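# Ilia laundry set

1358 shares · 82 comments

Notes on the laundry set, kept with the files so they don't get separated again. The set covers one small job: clothes on a chair next to a washing machine, to be picked up piece by piece and put in the drum.

## What is in it

- 1059 clips, all from the same apartment
- 300 of them have garment labels
- Mostly shirts and light-colored clothing, with a few dark or red pieces
- Clothes start in a heap. They are never sorted first.

The chair is used because that is where laundry ends up in this apartment. It has a fabric cover with a pattern of thin lines, and the pattern stays the same in every clip. Labels treat the cover as furniture – do not count it as a garment.

## Garment labels

Each labeled clip has a main color, a garment type and a position on the seat. If the type can't be told from the folds, the label is "cloth". Red pieces are labeled red even when they have dark parts.

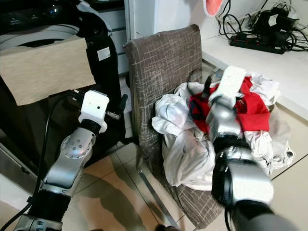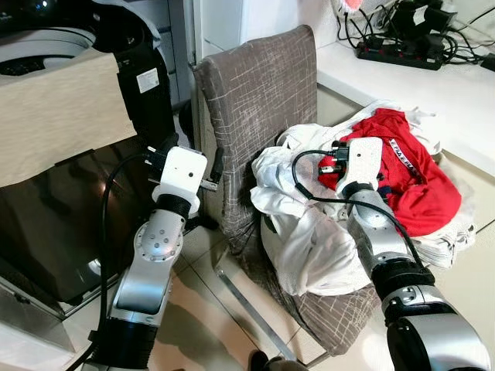
Yeoman wrote in to ask whether the red things should be in with the whites at all, and said that at home they would go in a separate load. The same note asked for a "wash separately" field, so that the labels could be used for sorting as well as loading.

That field is planned for the October update. For now, color is the only thing to sort by.

## Known problems

- White on white is hard to label. Where two pieces could not be told apart, they share one label.
- Clothes hanging over the front of the seat are marked "seat", the same as clothes lying flat on it.
- Socks were left out of the first version.

## Folders

`clips/` has the recordings, `labels/` has one text file per labeled clip, and `old/` can be ignored.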